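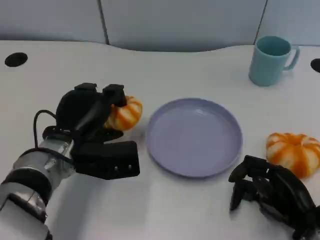

遥操作录了 100 条，双手放盘子，模型学会了在半空中思考人生

版块：机器人与自动化 > 示教与数据
标签：遥操作 双臂 灵巧手 模仿学习 数据质量

半夜还在标零位

任务很简单，简单到我跟组长报进度的时候有点不好意思：桌子中间一个淡紫色圆盘，左右各一个橙白条纹的圆东西，左手拿左边的，右手拿右边的，先后放进盘里。旁边的杯子不用碰，算干扰物。

设备是双臂加两只黑色多指手，操作员戴 Janomance 的数据手套，头部视角的画面回传到头显。采集软件用的 Irkine，默认配置，没敢乱改。录了 100 条，回放一条条看过，成功的才留下。训完上真机，表现如下：

一、手伸过去，停在东西旁边，手指半张，一动不动。最长的一次停了 11 秒，我差点替它按下去。
二、左手抓住了，右手跟着也合上，抓了一把空气，然后两只手一起很庄重地往盘子上方移动。
三、偶尔成功。成功的那几次动作还特别漂亮，害得我每次都觉得再训一晚上就好了。

已经试过的：学习率调小、训练加长、图像增强开了又关、把杯子拿走（没用，说明不怪杯子，我向它道歉）。损失曲线好看得可以裱起来。

想问的是，这种情况该继续加数据，还是我录的方式就有毛病？组里有人主张先录到 1,000 条再说话，主张的人不戴手套。

补充一下初始摆放：盘子基本在中间，两个东西分在两侧，位置每条都换一点，幅度一个手掌以内。两只手从画面下方两个角进来。开录之前手就已经悬在东西附近了，省时间。

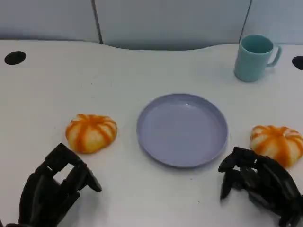

三号工位

你最后那句“省时间”，省出来的时间现在都在真机上还给你了，连本带利。

停在旁边不动，多半是示教里就有这个停顿。你去看原始轨迹，别看回放视频，把手腕速度和手指指令画在一张图上。人戴着手套隔着头显抓东西，合手之前都会犹豫一下，看看深度对不对，手指要不要再张开一点。你眼里这叫谨慎，模型眼里这是一大段“图像几乎没变，动作等于零”。几十帧里都是不动，只有一帧开始合手，换我我也选不动。

我的处理办法，按省事程度排：

先把每条开头和抓取前的静止段裁短。别全裁光，留一点点，不然它会学得很莽，直接用指节去撞。判断静止要同时看手臂和手指，我第一次只看了手臂，把合手的过程整段裁掉了，训出来一个特别擅长运输、从来不拿东西的模型。

然后换个录法。操作员先空练 10 条，不保存，练到接近和合手能连成一个动作。练习这几条会被催，顶住。Irkine 里有没有自动裁剪我不清楚，我这边是自己写的脚本，二十来行，丑，能用。

起始位置也要动。你的手每次都从东西旁边开始，模型没见过“离得远该怎么办”，稍微偏一点就到了没人教过的地方。让手从桌边、从靠中间的位置、从高一点的地方出发都录一些。再专门录一批纠正的：故意伸偏，再收回来重新对准。伸偏的那段标出来，训练时不算损失，只留收回来之后的部分，要不它会很认真地学习如何伸偏。

右手跟着合那个，看看你的操作员是不是两只手一起动的。很多人左手抓的时候右手会不自觉地使劲，跟拧瓶盖时咬牙差不多。手套一点不漏全录下来了。

加到 1,000 条这件事，等这些改完再讨论。同样的毛病录十遍，毛病会更扎实。

Arkwood老用户

楼主检查一下手套标定吧。我们这边也碰到过，重新标一下就好了。

还有建议换 Arkwood 的主从臂，手套这种东西本来就不准，主从臂带力反馈，捏到没捏到手上有数。贵是贵一点。

 半夜还在标零位 回复：看我的名字。标定这事我每天都在做。主从臂的报价看过了，看完很平静，关掉了网页。

灰色隔断

补充几点三号工位没提的，大方向同意。

一、时间戳。头部相机和手的关节数据是不是同一个时钟？手套这条链路延迟一般比图像大，如果图像里手已经合上了，记录的动作还是张着的，模型会学到“看见抓住以后再下合手指令”。真机上它没抓住，就永远等不到那个画面，于是站着等。你那个 11 秒很像这种。拿手快速拍一下桌面，对一下画面里碰到桌子的那帧和手腕速度突变的那帧，差几帧一目了然。拍轻点，手很贵。

二、记录的是指令还是实际位置。抓圆的东西，指令要比实际手指位置更往里收，差的那一截才是夹持力。如果你拿实际位置当动作标签，模型输出的就是“手指刚好贴着表面”，姿势完美，一抬就掉。顺手查一下配置，这个字段的名字起得很有迷惑性，我在 Wyss 那套流程里栽过一次，查了两天，最后改了一个单词。

三、遮挡。头部视角有个老问题，手指一盖上去，东西就只剩一点边了，抓没抓住从图上看差别很小。有腕部相机就加上，没有的话把手指电流或者力矩放进输入，让它多少有点手感。

四、先后顺序要定死。你写“先后放进盘里”，谁先谁后？如果有的条是左手先，有的是右手先，模型有理由两只手都动一动表示一下态度。统一左手先，左手松开离开盘子，右手再起步。等单一顺序稳了再放开。

第一条和第二条不用重录数据，今晚就能查。

 半夜还在标零位 回复：查了。顺序是混着的，两个操作员一个左撇子一个右撇子，谁也没问过谁。时间戳差 10 帧，方向和你说的一样。标签字段也看了，这个倒是对的，我很意外。

 已经把时间对齐，静止段裁了，顺序不一致的那部分先拿出去，正在重新训。起始位置的数据明天补录，手套我来戴。

 灰色隔断 回复：10 帧可以了，够它想很多事情了。补录的时候左撇子那位也录，顺序跟大家一样就行，轨迹杂一点没坏处。

 三号工位 回复：裁剪脚本我贴到附件区了，阈值在最上面，单位是弧度每秒。有人当成角度用过，裁得一帧不剩，还来问我为什么训练特别快。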